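Flores azules hasta en la sopa

Por Aurelia Olteanu
14/09/2023

Mi madre tenía un mantel blanco con flores azules que solo salía del armario cuando venía gente importante, y gente importante, en mi casa, era básicamente el médico y una prima suya de Lotora. Yo me pasé la infancia queriendo tocarlo. Así que supongo que lo mío era cuestión de tiempo: tengo cuarenta y tantos años, una cocina pequeña y un problema serio con el estampado azul sobre blanco.

Empezó con un trapo. Luego vino un delantal, luego una tela que compré para cojines y que acabó encima de la mesa, y cuando quise darme cuenta había tallos, hojitas y ramitas por todas partes. La primavera pasada, en abril, decidí vaciar los cajones de la cocina y poner todo lo azul junto, a ver qué tal se llevaba. ¡Qué tarde más larga! Saqué más de lo que cabía en la mesa y todavía iban apareciendo cosas en el armario del pasillo.

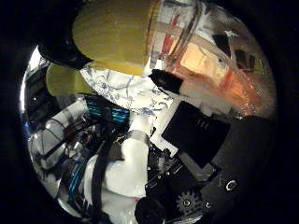
Florecitas azules sobre blanco, al lado de un recipiente de plástico transparente.

Lo primero que aprendí es que hay muchísimos blancos. El blanco del plato no es el de la tela, y el de la tela cambia según la pongas cerca de la ventana o debajo de la lámpara. Yo tenía un blanco casi de nata conviviendo con un blanco de nevera y me chirriaba cada vez que desayunaba (mi marido no veía la diferencia, pero él tampoco distingue el perejil del cilantro). Al final los separé. Los cremosos, con madera y con pan. Los fríos, cerca del fregadero, donde todo es más de batalla.

Con los azules pasa lo contrario y me parece una alegría: se perdonan casi todo. Un azul marino muy oscuro al lado de uno grisáceo y lavado queda bien, y si metes un tercero entre los dos, mejor todavía. Me lo explicó Ionuț Rusu, que lleva media vida vendiendo tela por metros en el mercado de Sikdale y al que conviene ir a ver con tiempo, porque te desenrolla la mitad del puesto antes de dejarte pagar. Según él, la gente compra el azul con miedo, buscando el tono exacto de la cortina, y luego en casa se les queda todo plano, como de habitación de hotel.

«Llévate el que te guste y otro que te guste menos», me dijo. Le hice caso. El que me gustaba menos es ahora mi preferido.

También me enseñó a mirar el tamaño del dibujo, cosa que yo no había hecho en la vida. Si todo es florecita menuda, desde lejos se vuelve gris. Si todo son flores enormes, te sientas a cenar y parece que el mantel te va a morder. Lo que funciona es un dibujo grande, de los que tienen aire alrededor, y alguna cosa pequeña y apretada cerca: una taza, una lata, un bol. A Ionuț le gustan los motivos de huerta y de monte, los helechos, los cardos, las alcachofas, y dice que son los que mejor aguantan los años porque nadie se cansa de una hoja. Yo de una rosa sí me he cansado, y más de una vez.

Y luego están los cuadros. Al principio me negaba. Flores con cuadros me sonaba a casa rural con gallina de cerámica en la repisa, con todo mi cariño para las gallinas. Pero un cuadro de raya fina, abierto, con mucho blanco dentro, hace con las flores lo mismo que una camisa lisa con un pañuelo loco. Las calma. Lo probé con un paño suelto, tirado de cualquier manera sobre la tela, y ahí se quedó el resto de la semana. 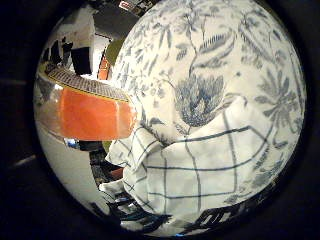 Del naranja no os había dicho nada y es mi descubrimiento del año. En Solanki, una tienda diminuta con el género apilado hasta el techo, tienen una estantería entera de botes y cajas de plástico de colores, y los naranjas, cuando les da la luz, parecen mermelada. Una sola cosa naranja en una cocina azul y blanca levanta el conjunto entero. Con dos también vale. A la tercera ya estás en otra decoración y tienes que empezar de nuevo, que me ha pasado.

Los transparentes me gustan por otro motivo, más prosaico: veo lo que hay. Durante años guardé las legumbres en latas preciosas y opacas y acababa abriendo cinco para encontrar las lentejas. Ahora las latas bonitas son para lo que no caduca (velas, cordel, las pilas) y la comida va en plástico claro o en vidrio. Eso sí, el plástico transparente se lleva mal con el estropajo. Esponja blanda, agua templada, y a secar boca abajo sobre un paño.

Y ya que hablamos de paños, vamos al dinero, que luego me escribís preguntando. La tela estampada que compré en Sikdale me costó 400 con el dobladillo hecho, y me dio para la mesa y para un retal que uso de tapete. Los paños de cuadros los encuentras por 200, y los buenos son los que al principio secan fatal: hay que lavarlos unas cuantas veces para que se ablanden. El capricho gordo fue un juego de piezas con dibujo azul de una serie que se llama Melton. Pedían 2.950 por él y me lo dejaron en 2.000, aproximadamente, después de un rato de regateo del que salí colorada pero muy contenta.

No hace falta gastarse eso. La mitad de lo que más uso en casa viene de liquidaciones, de piezas sueltas a las que les falta la pareja o la tapa. Un bol solitario de flores azules junta fruta, llaves y correo igual de bien que uno con sus cinco hermanos. 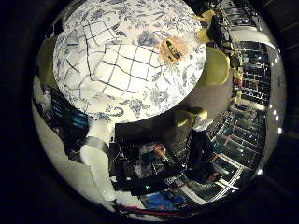 Para lavar, mi rutina es bastante sosa y no pienso cambiarla. Lo azul nuevo va solo la primera vez, en frío, por si suelta color. Después, con lo demás, a treinta grados y del revés. Las manchas de aceite las froto con un poco de lavavajillas antes de que se me olviden, y las de tomate las pongo al sol, que es un truco de mi madre y nunca he sabido por qué funciona. Plancho poco. El mantel grande sí, a medio secar y por la parte de atrás; los paños los estiro con la mano, los doblo en tres y al cajón.

Doblar en tres tiene su aquel. Antes los apilaba y siempre usaba los dos de arriba, así que los de abajo llevaban años como recién comprados mientras los otros se me deshacían. Ahora los pongo de canto, en fila, y los recién lavados entran por detrás. En el cajón de al lado van los tapetes, y en el de abajo lo que todavía no sé dónde va, que es un cajón muy lleno.

Lo que no consigo es decidir qué se queda a la vista. Hay días en que me gusta todo fuera, la tela a medio extender, el paño hecho un gurruño, los botes sin guardar, y otros en que entro a por café y me dan ganas de meterlo todo en una caja y pintar las paredes de verde. De momento he llegado a un pacto conmigo misma: la mesa puede estar revuelta de lunes a viernes y el sábado por la mañana se recoge, se sacude y se empieza otra vez.

Ionuț me ha guardado un corte de tela con pájaros. Azules, claro. Le dije que me lo pensaría y a los diez minutos le llamé para preguntarle cuántos metros quedaban.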